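Dundero lose again, and what I'm doing about tipping them

I tipped Dundero by eight and they lost by ten, 70 to 60, so that is three rounds in a row I have picked them and been wrong. I keep a spreadsheet of every tip I make in the women's league and after June it was looking healthy. It isn't now.

The game was at the Dumitrescu Centre, which holds 3,042 when the end stand is open. The crowd was announced as 1,548. It felt like less, but the end stand was open and people spread out. I sat on the scorers' side near the baseline, where you can hear the coaches but can't see the shot clock at the far end.

Dundero started well enough. They went to the post on nearly every possession in the first quarter and Ollex had two players in foul trouble before the break. My tip was based on that happening. What I didn't allow for was Ollex going small and just running. Once their second big went to the bench they played five out and Dundero's centres had to come away from the basket to guard people they couldn't keep up with. The lead was gone by half-time.

Elin Craddock played the whole third quarter at the point for Ollex and I thought she was the difference. She isn't quick, but she gets the ball over halfway with plenty of time left and doesn't pick up her dribble until she has somewhere to go. Dundero tried a trap on her twice, got beaten for a lay-up both times, and put it away. I had her down as a bench player when I did my notes. That was lazy of me, as she had started the two games before.

The other thing was free throws. Dundero missed them early, missed them late, and missed the front end of a pair with under two minutes left when it was a six-point game. I used to leave free throws out of my numbers because they bounce around so much from week to week. I'm going to put them back in, at a low weight, and see if it changes anything over the rest of the season.

A few people have asked whether I bet on these. I put a small amount on now and then, never more than I'd spend on a ticket and a pie, and nothing at all on Dundero since I grew up there and can't be trusted. The market on this league is thin anyway. By the time I've read the team lists the price has usually moved.

Next round Dundero are away to Vimico, who play slow and don't foul. On paper that suits Dundero better than Ollex did. Vimico have no one who can run the floor for a full game and their bench is short with the guard out – she was in a moon boot at the weekend. Against that, it's a long bus trip and Dundero haven't won away yet.

I've gone back and forth and I'm tipping Vimico by four. If the post game works from the start I'll be wrong again and won't mind much.

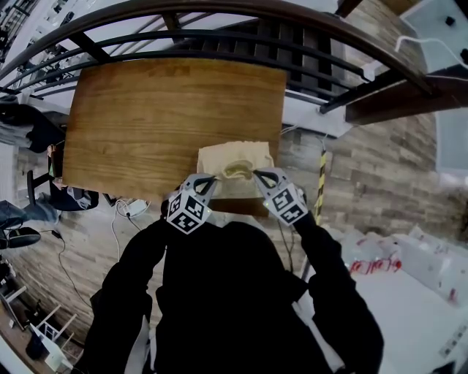

Ollex have the bye, so no tip there. The rest of the round goes up once the team lists are out, probably after dinner, and I'll update the spreadsheet at the same time.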